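Storing and Cleaning Film Discs at Home

Last updated: February

Optical discs last well if they are kept dry, upright and out of direct light. Most faults that turn up in a home film collection come from handling and storage, and a fair share of them can be corrected at the kitchen bench.

Shelving

Store cases vertically, spine out. Discs stacked flat in a pile can warp over time, particularly in a room that gets afternoon sun. Leave a gap of at least 2 cm behind the row for air movement. A garage or roof cavity is a poor choice in most climates. An interior hallway cupboard is usually adequate.

Fixed shelves set for paperbacks waste height. Drill a second row of pin holes 15 mm above the first and you will normally gain one extra shelf per bay. The Sidberg flat-pack unit already has holes at this spacing, although the back panel needs glue as well as the supplied nails.

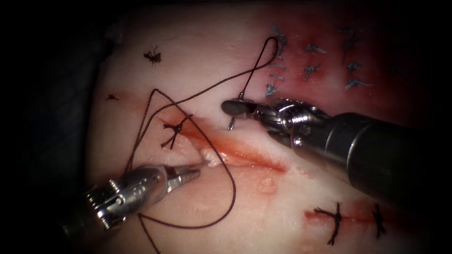 Two instruments and a suture thread at a red incision line.

Cleaning a disc

Rinse off loose grit under lukewarm water before touching the surface. Add one drop of plain dishwashing liquid, spread it with a fingertip, and rinse again. Dry with a clean microfibre cloth, wiping in straight lines from the centre hole to the outer edge. Circular wiping can leave scratches that follow the data track, and these are harder for a player to read past.

Do not use window cleaner, methylated spirits or furniture polish. Paper towel is too coarse. Keep water away from any printed paper label.

Light scratches on the playing side of a DVD can sometimes be reduced with a mild plastic polish. Blu-ray discs have a much thinner cover layer and should not be polished at all.

Sticker residue on cases

Warm the sticker with a hair dryer on low and peel from one corner. Remove what is left with eucalyptus oil on a cotton pad – test the underside of the case first. Take the disc and the paper sleeve out before starting.

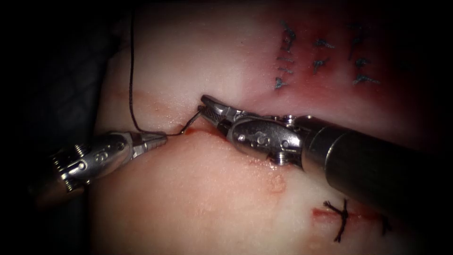

Instrument jaws over a pale, soft pad.

Keeping a list

A spreadsheet with 3 columns is enough: title, format, shelf. Our own list runs to 3,445 entries and still opens quickly on an old laptop. Sort by title and ignore leading articles. Box sets get one line each, with the number of discs in brackets after the title.

Add a fourth column only if you lend discs out. Record the borrower's initials and the month.

Replacement cases

Measure the spine before ordering. Standard DVD cases are 14 mm and slim cases are 7 mm – mixing the two makes a row lean. Firkine cases have a firm hub, so press the centre button fully down before lifting the disc.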